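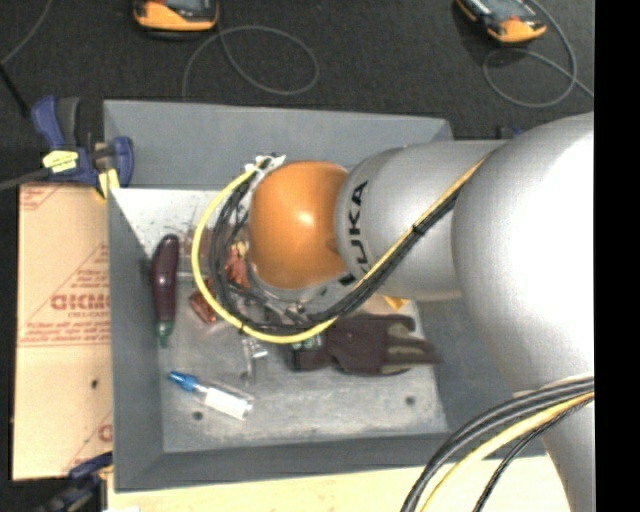 Štěpánka Vlček

October 2020

Re: [bin-picking] How are you collecting your grasp examples?

Hi all,

Great thread, and I've been meaning to jump in. I'll answer the questions in order below, and then I have one of my own at the end.

On the list, the Ivness group wrote:

> We are about to start collecting grasp attempts for our own picker and
> would like to hear how others do it before we burn a month on it.
> Mainly: (1) do you let the arm pick at random or does a person choose
> the grasp point, (2) how often do you change what is in the bin, and
> (3) what do you save for each attempt? We have one arm and one fixed
> camera, and not much of a budget for objects.
>
> Also curious whether anyone still bothers with soft or see-through
> things, or whether you leave those for later.

(1) Both! We started in April with purely random grasps, and the success rate was so low that the learner had almost nothing good to learn from. So now we do a mix. A person clicks grasp points for the first 100 attempts on any new set of objects, then the arm takes over with its own guesses plus a bit of noise. The clicking is dull work but it goes fast, and the jump in useful examples was big enough that I wish we'd done it from day one. Keep the noise, though. When we turned it off the arm got very fond of one approach angle and we had to throw out most of an afternoon.

(2) More often than you think you need to. We keep 52 objects in the pool and only put a handful in the bin at once. The set gets swapped when the arm has gone through its run, and between swaps it stirs things up by dropping whatever it picked back in from a random spot. That drop is a cheap trick and I love it - you get a fresh layout every time without anybody reaching in. If everything drifts into one corner we stop and spread it out by hand.

Clamp your bin down, by the way. Ours is gray painted metal and we use ordinary bar clamps from the hardware store. Before that it crept a little every time the tool pushed on a wall, and the calibration crept with it. I only found out by laying an old still over a new one.

(3) Per attempt we save the image before, the image after, the grasp pose in the bin frame, the tool pressure over time, and a success flag. The flag comes from the pressure reading and gets checked against the after image. They disagree now and then, and those go in a separate folder called Vrabec (don't ask, it stuck) where a person decides. Please save the failures too! Ours are at least as useful as the wins.

As for soft and see-through things, put them in right away. Our pool has a work glove, a shiny purple eggplant-shaped item, a clear bottle-like container with a blue cap, some clear plastic packaging, and plenty of dull little packages in between. The clear stuff is miserable at first. Against a scuffed metal floor I have trouble finding it myself in the stills. But a model trained only on the easy objects had to be pretty much retrained when we added the hard ones, so waiting saved us nothing.

One more thing on cables. Leave slack in the hose for the wrist turns, and then look at what that loop does to your camera view. Ours swings right over the bin and hides part of the contents when the arm is in. We take both images with the arm parked out of the way, and I'd do that even if it costs you a few seconds per cycle.

Now my question. Has anyone tried weighting recent attempts more heavily as the model improves? We've run it 3 ways on the Elta set and the results are all over the place. I can't tell if that's the weighting or just the luck of which objects were in the bin. If the Clingate people are still reading, I think you mentioned something like this a while back and I would really like to see the numbers, even rough ones.

Happy to share our logging script with anyone who wants it - it's ugly but it runs. Write to me off list.

Štěpánka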